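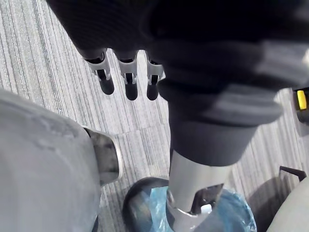

Why do some Holten sheep grow a curly coat and others a straight one, when they all come from the same few families?

Mostly one stretch of DNA, according to a new study, and the curly version of it seems to have shown up in a single flock and spread from there.

I've been waiting for this one since September, when Ezekiel Bellamy gave a talk on it and wouldn't tell any of us the punch line. He's a geneticist at the Crenshaw lab, and he has spent a good chunk of his working life pulling little plugs of tissue out of sheep ears. The full paper is out now, and I read it over breakfast on Sunday with the dog asleep on my feet (a mutt, so no use to anybody's breed study).

The Holten is a small hill sheep that most people have never heard of. Farmers kept it for meat and didn't much care what the wool looked like, so long as the animal got through the winter. Every so often a lamb would be born with tight ringlets, and some families liked them and kept them while others sold them off. That went on for generations, which left Bellamy's team with a nice natural setup: lots of closely related sheep, living on the same kind of grass, with two very different coats.

They took samples from 700 animals in 22 flocks and compared the curly ones with the straight ones. Because the breed is so inbred, most of the genome looked nearly the same in both groups. One region on one chromosome didn't. Nearly every curly sheep had two copies of the same version there, and hardly any of the straight ones did. So it behaves the way your high school teacher said a recessive trait should, and that explains all those surprise ringlets from two plain parents.

The part I liked best is the family history. The curly sheep all share a long matching block of DNA on either side of the key spot – the kind of thing you see when everybody got it from the same ancestor not too long ago. When the team went through the old flock books, the trail led back to a ram called Pukus, who was sold to the Broster farm and then loaned out to pretty much the whole valley. He's written down as "plain, good feet." He had a straight coat himself! He was just carrying one copy and handing it out to half his lambs.

Now for the stuff that's less settled. The team hasn't nailed down the exact change that does the curling. There's a gene in the region that's active in hair follicles, and it's the obvious suspect, but the neighbors on both sides travel along with it so faithfully that it's hard to pull them apart. That's the downside of working with inbred animals: you find the right neighborhood fast, and then you can't read the house numbers. Bellamy told me he'd like to look at crossbred lambs next, where the block has had a chance to get broken up. He has 14 of them so far and wants 400, so don't hold your breath.

Also, 9 of the curly sheep didn't fit. They had ringlets and only one copy, or in a couple of cases no copies at all. The paper gives them a short paragraph and suggests a second gene may be pitching in, or that a few coats got scored wrong in the field. Scoring a coat is a judgment call, and a muddy yearling in a rainstorm can look like anything.

For breeders there's something practical in it. A cheap test could tell you which straight-coated ewes are carriers, so you could plan for curls or steer clear of them. I'd be a little careful with that. The breed is small already, and if everybody rushes to use the same handful of curly rams, the inbreeding gets worse and you could end up with trouble that has nothing to do with wool. The authors say much the same near the end, in more polite language.

The sequence data is free to download, and the flock book pages are scanned in at the back. The Pukus entry is on the second one, in very faded pencil.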